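Kitchen and Dishes Help Wanted, Buren House (part-time, Wednesday plus weekends)

Hello, and thank you for stopping to read this! We are looking for someone kind and steady to join us in the kitchen at Buren House, where we cook and serve a shared lunch for neighbors from all over Priltley. The job is mostly dishes. I'd rather say so at the top than have you find it in the small print, and I will add that I have washed up here for years myself and still like it, especially late in the day when the talk in the dining room has gone quiet and you can get on at your own pace.

We don't have a machine for the plates and bowls, and we don't want one, as so much of what we serve on was given to us and is too pretty or too old to be knocked about. You would be washing by hand, standing the pieces up to dry on cloths spread over the counter, and then putting them back where the cooks can find them in the morning (the cooks will love you for this). Some plates have flowers on them, some have leaves, some are plain white, and the mixing bowls go on a cloth of their own near the faucet.

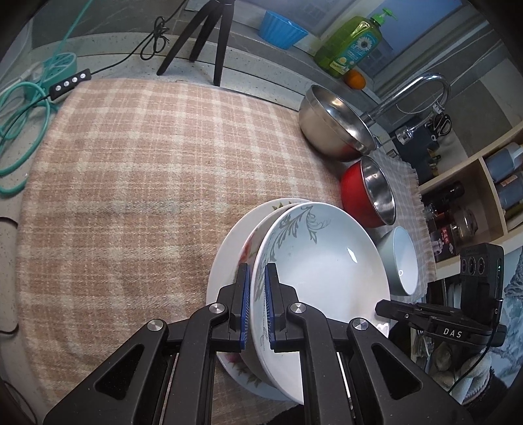 Yavuz Tokgöz writes that the thing to learn first is how to stack by size before you run the water, big plates at the back and the deep ones in front, and that he wishes he had been shown it in his first week instead of his second month. He also asks that whoever gets the job please not put the good plates under the heavy bowls, ever, even for a minute.

I agree with him on both counts, and we'll go over it with you. You will have 3 paid training shifts alongside one of us before you are left on your own, and more if you'd like them. There's no hurry about it.

What the work looks like

Shifts are 5 hours long, starting at 2 in the afternoon, after lunch has gone out. The first part is scraping and sorting, the middle is washing and rinsing, and the last stretch is drying, putting away, wiping down the counter and shaking out the cloths. If there's time left over we sometimes go through a shelf and pull out anything chipped. Chipped bowls go in the box by the back door and from there to the Flanen swap table, where people plant herbs in them.

You would also help with the weekly bowl check. We use a lot of bowls (soup, salad, rising dough, fruit, more soup), and once a week they all come down, get turned on their sides so we can look inside under good light, and go back up by size. It's a slow, pleasant job and a good one to do with company. 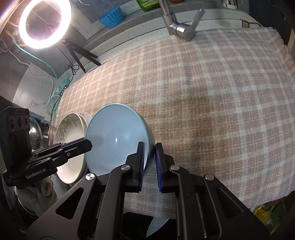 Bowls out for checking on the plaid cloth: light blue, with cream-white behind.

Who we'd like to hear from

You don't need kitchen experience. You do need to be all right with standing for a while, with having your hands in warm water, and with lifting a full basin. Gloves are provided in every size. Students, retired people and anyone coming back to work after a long time away are all very welcome, and we can be flexible about school pickup if you tell us early.

Pay is the same hourly rate as for our cooks, and you get a hot meal each shift, plus whatever bread is left from the Uysal bakery, which is often quite a lot of bread.

How to apply

Drop a note through the door at Buren House or come by on a Wednesday before 6 and ask at the kitchen. A few lines about yourself will do, with the days you can work and a phone number. We hope to have someone started in March.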